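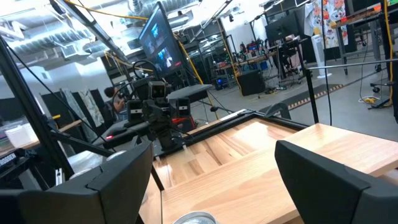
Why was the second pressure hold on the Fedon oxidizer tank stopped early?

The hold was stopped because the downstream vent valve did not keep its seal after the first cycle, and the tank pressure was falling faster than the test procedure allows.

Notebook entry, 18 February 2019
Jendau propulsion workshop, cold flow bay
Subject: Fedon tank and feed line, pressure hold and valve check before cold flow

Purpose of the work. The Fedon sounding rocket is to make its first cold flow with flight tankage on the Wegener stand. Before the tank leaves the workshop, the procedure calls for two pressure holds with nitrogen, a leak check at every fitting, and cycling of the main and vent valves at pressure. The tank has already passed its proof test with water, and that test was not repeated. The work recorded in this entry covers the assembled feed line only.

Setup. The tank was installed upright in the steel cradle with the flight vent valve fitted at the top and the main valve at the bottom. The feed line ended at a blanking plate in place of the injector. Pressure was read at the tank top and again just above the main valve. Both sensors were compared with the workshop reference gauge before the start and agreed with it. The relief valve on the supply panel was checked and tagged. The bay was closed to foot traffic for the whole of the test, and all valves were operated from the control room.

First hold. The tank was brought up in steps, with a pause at each step to listen to the line through the bay microphone. The hold began at 2,264 kPa and ran for 63 minutes. Bay temperature fell slightly during that time and the pressure followed it. Once the temperature correction was applied, no loss could be shown at either sensor. The first hold is recorded as a pass.

Valve cycling. The main valve was opened and closed at pressure against the blanking plate. Opening and closing times matched those on the acceptance sheet. The vent valve was then cycled in the same way. It opened promptly. On closing, the position switch reported closed as expected, but a faint steady hiss could be heard on the microphone and did not stop. The valve was commanded open and closed once more. The hiss remained and was, if anything, a little louder.

Second hold. The team agreed to begin the second hold in order to get a number for the leak. The tank was returned to the same starting pressure. The loss came to 116 kPa in the early part of the hold, well past the limit in the procedure. The hold was ended at that point and the tank was vented through the ground line. The second hold is recorded as a fail.

Leak check. With the tank at low pressure, soap solution was applied to all fittings on the line. No bubbles were seen at the main valve, the sensor bosses, the cross fitting or the blanking plate. Bubbles formed at the outlet of the vent valve at once. The leak is therefore through the seat and not at the threads or the body joint.

Inspection of the vent valve. The valve is a Gruvov unit with a soft seat. It was removed, bagged and opened on the clean bench. The seat carries a short curved mark on the sealing face. Under the magnifier there is a small bright chip of metal pressed into the edge of the mark. The poppet shows no damage that can be felt with a fingernail. The spring is straight and its free length is within the drawing limits.

Source of the chip. This is not settled. The boss at the tank top was reworked in July, when the thread was chased to clear a burr. The tank was flushed afterward and the flush record was signed, but the record does not say whether the boss was pointed downward while it was flushed. A chip held in the root of the thread could have been carried into the valve when the flow was first drawn through it. The supply filter was also opened. It was clean, and the supply panel is not suspected at present.

A remark on the position switch. The switch reports where the stem is. It gives no information on whether the seat is tight. The draft countdown sheet for the Wegener stand now treats a closed signal from the vent valve as enough to begin filling. In view of the result recorded here, a short pressure check should be added ahead of that step. A marked copy of the sheet has been placed in the Fedon folder.

Disposition. The valve is held on a red tag and is not to be refitted with the present seat. The 2 spare seats in stores have been drawn and will be inspected before use. The chip has been kept in a labeled vial so that its material may be compared with that of the boss.

Actions before the next hold:
- Flush the tank again with the boss facing down, and pass the outflow through a clean patch
- Inspect the thread of the boss with the borescope
- Fit a new seat and repeat the bench leak check on the valve alone
- Repeat both holds and all valve cycles from the beginning
- Inform the Wegener stand office that the delivery of the tank will be delayed

The first hold will not be carried forward as a partial result. The tank remains in the cradle with the ports capped and the supply line disconnected.

Recent entries
Fedon main valve, acceptance timing
Fedon tank, water proof test
Wegener stand, load cell calibration
Supply panel, relief valve replacement
Igniter harness, continuity and pull checks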